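Chapter 7
Cables, Plugs and Getting Power to Things

Before you start: a pencil, the Uvlow worksheet, 12 minutes.

Most faults in the home are dull ones. Loose plug, tired cable, wrong socket. Fung-ping Sin ran the repair desk at Orkville for years and kept a tally — 300 items brought in one January, 49 with nothing wrong but the lead. Nearly a sixth. Worth remembering.

In this chapter: what a cable does, why thin ones carry less, how to read a label. Also storing them, wich most people get wrong. Don't knot. Don't wind tight round your hand.

Key words: lead, plug, socket, current, strain. Look these up now, we use them from section 7.1 on.

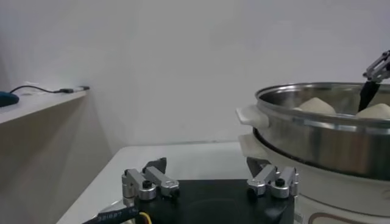 Fig. 7.1 A thin black cable with a small plug at the end.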